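Bench notebook, two-arm cell, Pudbridge
Jan 26, 2019
Entered by Femke Brouwer. Read by Bram De Haan and Floor Stevens.

Subject: left gripper does not hold position after a protective stop. Fault number 54 in the log.

Carried on from the glassware handling work. The sequence is the usual one: left arm picks the tall glass cylinder, holds it upright, right arm brings the beaker across and stops short of it. No pouring in this sequence, only the approach. Liquid in the beaker is there to give it a realistic weight and so that a tilt shows up at once.

Fault as it occurred. Right arm on its approach, speed at the normal setting. Left arm holding the cylinder above the table. Protective stop raised by the right arm, joint 5, torque limit. Both arms stopped, as they should. The left gripper then opened by itself. The cylinder dropped a short way, landed on its base, rocked and stayed up. No breakage, no spill, hands were outside the posts. Had the arm been at the top of its lift we would have been sweeping up glass.

The opening is not quick. On the recorded trace the finger position starts to drift 2,139 ms after the stop and then runs to fully open at the homing speed. That delay is the useful part. A loss of power to the gripper would show straight away, and in any case the fingers on this model are self-locking with the supply off. Something is sending it a command.
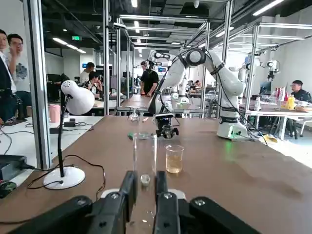 Things ruled out so far:

Supply to the gripper. Measured at the wrist connector during a forced stop, steady throughout.

Cable. Swapped the left wrist cable for the spare, same behaviour. Left the spare on, the old one has a worn boot and should not go back in the drawer. Floor, please bin it.

Fingers and pads. Screws tight, pads clean. The trace shows a commanded move, so this was never likely, but Bram asked.

Right gripper. Does not do it. Forced a stop from the left arm with the right one closed on a rubber bung, waited well past the delay, fingers stayed shut. Repeated with the same result.

So the difference is between the two grippers or between the two configurations, and the grippers are the same part. Compared the configuration files line by line. Left has the watchdog action set to "home", right has it set to "hold". When the arm controller goes into a protective stop it stops sending the keep-alive message, the gripper driver waits for two seconds, decides it has lost its master and carries out the watchdog action. Home on this gripper means fully open. The remaining 139 ms I put down to the bus and the driver waking up, but have not checked it.

Aminu Garba thinks the left file was restored from the Welton backup when the controller was replaced. The Welton cell handled cardboard trays, and opening on a lost connection was wanted there. The file has no comment in it to say so. The right file was written here from nothing, by Ilse, and has the value we want.

Why it was not found earlier: all our stop tests were done with the grippers empty and homed. An open gripper told to open does nothing visible. The test passed and was signed, by me among others. The procedure needs changing as well as the file.

Second matter, the joint 5 torque limit itself. It is a nuisance stop as far as I can tell. There was no contact. The payload on the right arm was still set for the bare gripper, without the beaker and contents, so the controller saw a load it could not account for as soon as the wrist turned. Entered the correct mass and ran the approach again at reduced speed with no stop. That does not prove much, the margin may still be thin at full speed.
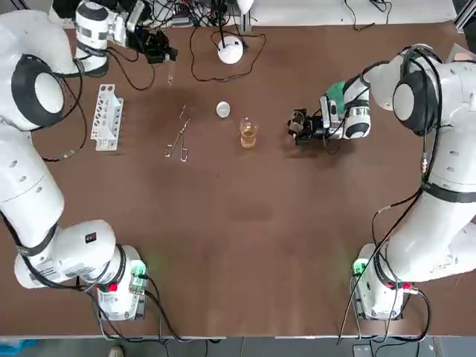
Changes made:

Watchdog action on the left set to "hold", saved, controller restarted, value read back after the restart. It stayed.

Payload on the right now set by the sequence when the beaker is picked and cleared when it is put down. Before this it was typed in by hand, or not typed in.

Forced the stop again on the left with the bung in the fingers. Held for 5 minutes and I opened it by hand from the panel. Not yet repeated with glass.

One side effect to be aware of. With "hold" set, a person with a sleeve or a finger caught in the gripper after a stop will not be let go. The closing force is low on this setting but it is not nothing. Release is from the panel, left page, second tab, and that is too deep in the menus for somebody in a hurry. Floor is looking at whether the release can be put on the first page. Until then, two people present for any run with the cylinder – one of them at the panel.

Still open:

Stop test procedure to be rewritten with both grippers closed on a part, and a wait longer than the watchdog time. Mine, to be done before the February review.

Check the other cells for files restored from Welton. Aminu has the list. The Sterkby cell is on it and handles glass too, so that one first. Ilse has been told, and they are stopped until she has read the value back.

Full-speed approach with correct payload, logging joint 5. Bram.

Cylinder inspected at the base under the magnifier, no chip found. Marked with tape and kept for the low lifts only.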